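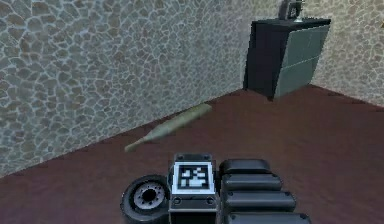 Figure 1. Flagstone-patterned walls and a reddish-brown floor.

Who Has the Action Item? Meeting Minutes in a Student Team
Yolanda Lozano and Kanchan Joshi
Submitted 5/18/23

1. Background

Our practicum placed us with Avance, a small firm that holds a great many meetings and remembers very few of them. Minutes were taken by whoever sat nearest the door. By the time they were circulated, most of the people named in them had moved on to other worries.

Our supervisor, Heino Kalniņš, asked whether a shorter format would get more tasks finished. We said yes before checking, and then spent a term checking.

2. Method

We collected minutes from 30 meetings. The first half followed the old house style, a running account of who felt what about the budget. The second half used our template, which allowed 200 words and required every task to have one owner and one due date. "The team" was not accepted as an owner. Neither was "Raimonds or someone," which had been a favourite.
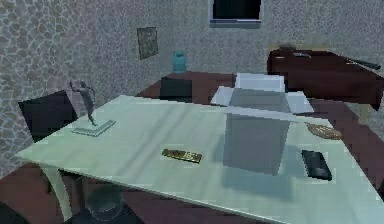

We then asked each owner, a week later, to tell us what they had agreed to do. Raimonds Jõgi answered our first query with a question mark. We coded this as "no recall."

3. Results

Under the old style, owners usually remembered the discussion and forgot the task. Under the template it went the other way, and more of the work got done. Late tasks were mostly those with a due date of "soon," which slipped past us in 3 sets of minutes.

Staff complained that the new minutes were curt. Žydrūnas Ķēniņš missed seeing his remarks recorded in full and began emailing them separately, at some length.

4. Limitations

Everyone knew they were being studied, and we were often the ones taking the minutes. One of us also owned 5 of the tasks and finished them with unusual zeal.

5. Recommendations

Keep the word limit. Send minutes the same day. Read the task list aloud before anyone reaches for a coat, and let Žydrūnas have an appendix.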